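Let the Patch Be Late

By Orsolya Kozma 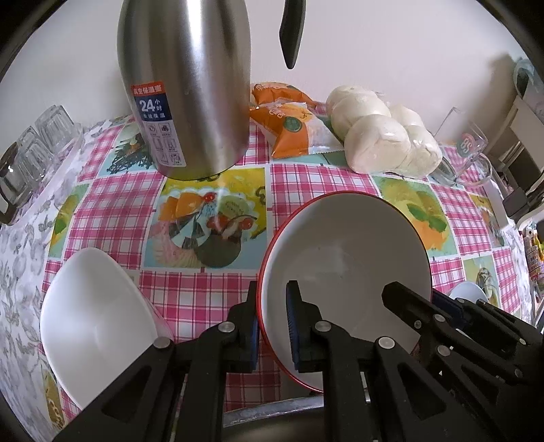 Abelardo Cárdenas wrote to me on Monday to say that I was being far too soft on the people who make Stelstead, and that if he paid for a football management game in full he expected to be able to play it in full, on the day, without being told that the transfer window would be mended at some later date. He said a good deal more than that, most of it fair, and he ended by asking whether I would be so patient with a kettle.

I've been turning his letter over all week, and I should say at the start that I like it very much, kettle and all. I have lost whole evenings to Stelstead. I took little Taltby up through two divisions with a goalkeeper I could barely afford and a left back who was always injured by Christmas, and when the game decided one night that my entire youth squad had retired, I did shout. My sister came in to see what the matter was. So I do know what it is to be let down by a bug, and I don't want anyone to think I'm writing this from some calm place where such things don't touch me!

But I still think the patch should be allowed to be late, and I'd like to try to explain why, if you'll put up with me going round the houses a little.

The last update came out in July, a good fortnight sooner than anyone had expected, and it came out early (as far as I can tell from the forum) very largely through our own nagging. There was a thread with over 200 pages of people asking where it was. Some of them were polite. A great many weren't. And so out it came, and it did mend the transfer window, and it also broke penalties so thoroughly that for 3 days you couldn't win a shoot-out if you were the home side. I went out of the Salurmont Cup that way, in a semi-final, to a team I'd beaten by four goals the month before. The quick fix for penalties then did something odd to the crowd noise, which I believe is still odd now, and if you play with headphones on you'll know the sort of hissing I mean.

I don't blame the people who wrote the thing. I've never made a game, but I did spend years laying out a local newspaper, and I remember very well what happened to our pages when somebody stood behind my chair asking if they were ready. They got ready, all right. They got ready with the bowls results under the funeral notices. I can't think that it's so very different with a game, where I'm told a small change to how tired a midfielder gets may end up touching everything from the league table to the weather.

Now, Abelardo's answer to this (he put it in his letter, he's a thorough man) is that they ought to finish the game before they sell it. Well, yes. I agree with him, and I'd go further and say that the shop page should tell you plainly what isn't working before you hand over your money, with a date on it so you know it's been looked at lately. That would have saved me some shouting. I'd also like refunds to be easier, for anyone who has had a season ruined and simply wants to go and do something else. Those are proper things to ask for, and I'd sign my name to a letter asking for them tomorrow.

What I can't get behind is the counting of days. There's a man on the forum who goes by Campbell and posts the number each morning, how long since the last update, in great big letters, and under it come the replies, 1,000 of them by the end of one bad weekend, and I read more of those than was good for me. Hardly any of them said what was wrong with the game. If I were the person who had to mend it, I'd have come away knowing only that everybody was cross. A short note saying "my youth squad retired after the second cup match, here is my save file" must be worth a whole weekend of that. I sent one, in the end, once I'd calmed down, and I had a very nice reply asking which version I was on.

So I shall wait. I've started again with Taltby in the meantime, on the old version, with the hissing crowd turned down and the window working well enough if you save before you open it. We're ninth. The left back is injured already, and I've a loan striker coming in after the New Year who I think might be rather good.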